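The Lamp Won

I have spent a good part of my adult life telling people that robots are going to be fine. I would like to take a short break from that position.

The task was to turn off a desk lamp. It's a small lamp with a white cord, and on the cord is one of those little inline switches you normally find by patting along the floor in the dark. A person does this half asleep. We had two arms, two grippers, a camera on each wrist and a policy that had been trained on 3,000 demonstrations of cord and cable handling, and we were feeling pretty good about ourselves.

The job has a name in our tracker, Produmari, after an argument I lost. Kirstin Gillies wrote the grasp monitor, I wrote the thing that decides what to do when the grasp monitor is unhappy, and you may already be able to guess which of those two pieces of software this post is about.

Here is how it's supposed to go. One gripper steadies the switch, the other one presses. If the steadying hand loses its hold, everything stops, the fingers open, the arms back off a little and try again from the top. We ran that loop all through August and it behaved. It failed a lot, sure, but it failed like a polite guest, by putting things down and stepping away.

On run 71 it did something else. The right gripper closed on the cord a little way along from the switch, which happens. The monitor decided it had no grasp, which also happens, because a thin cord between two rubbery pads hardly moves the finger encoders at all. My code then asked for a retry. What it should have asked for first was an open. It did ask for an open, in fairness to me, but it took "no grasp" to mean "already open enough" and skipped the step to save time. I remember adding that shortcut. I remember being pleased with it.

So the arm backed off with the cord still in its fingers, and the cord has a lamp on the other end.

The lamp slid. It didn't fall, and I want that on the record, because the version going around the office has it airborne. It traveled a few inches toward us, shining away, like somebody being led off a dance floor. Then Kirstin hit the stop, and we had the second problem, the one I'd call the real one: with the stop pressed, the gripper stays exactly as it is. That's by design. You don't want a hand dropping whatever it has when the power goes. But it meant a live mains cord pinched in a powered-down gripper with a fair amount of tension on it, and two adults looking at each other across a table.

We unplugged the lamp at the power strip. I'd like to say that was my first thought. My first thought was to grab the cord and pull.
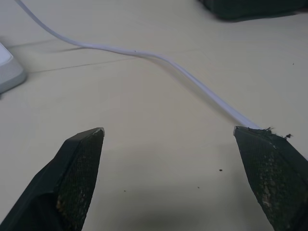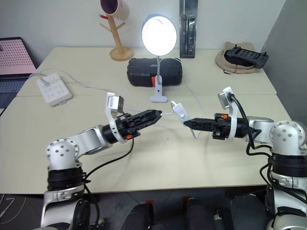
The pads are a story of their own. They have a mesh texture, and the ones in the wrist camera view are worn and patchy, with pale residue all down the right one and frayed bits at the tip of that finger. I had them on a list to swap. Worn pads slip more, slipping makes the monitor jumpy, and a jumpy monitor calls for retries, so my bad shortcut was getting far more exercise than it would have with fresh ones. I'm told this is known as a contributing factor. I had been calling it a thing I'd get to.

I went back through the logs that evening. Out of 257 retries, the open step had been skipped in plenty of them, and in nearly all of those the fingers really had been empty. It was a bug that was right most of the time, and those are the ones that move in and get mail delivered.

The write-up went out on our internal list under the heading "Cord retained during retry," which makes it sound like a legal dispute. Aigars Sproģis replied within the hour that the retry logic didn't bother him nearly as much as the fact that we'd been practicing on a cord with power in it. His argument was that a policy can't tell a live cord from a dead one and never will, so somebody outside the policy has to, and he wanted to know why a lamp that only needs to look on or off couldn't be running from a low-voltage supply. He added that if the insulation had been nicked on any earlier run, we'd have had no way of knowing, and had anyone checked?

I had not checked. I went and checked. I ran the whole cord through my fingers, unplugged, under a bright light, and found nothing I could see or feel. I threw it out anyway. Aigars has a way of making you hear his question again at three in the morning.

He's right about the supply, too. I had a lovely answer ready about realism and household conditions, and I typed most of it before I noticed it was an argument for keeping mains voltage next to a machine I had just finished describing as confused.

Changes so far, for anyone running something similar:

The open step is no longer optional. It costs a little under a second per retry and I have stopped resenting it.

The retreat move now has a force limit, set low. If the arm feels a pull while it's backing off, it holds still and complains.

There's a card taped up next to the stop button that says UNPLUG FIRST in Kirstin's handwriting, and I'm fairly sure it's addressed to me.

New pads are on. The low-voltage lamp is ordered. Until it gets here we're pressing the switch on a cord that isn't plugged into anything, so the robot can't tell whether it has succeeded, and it goes on pressing until I ask it to stop.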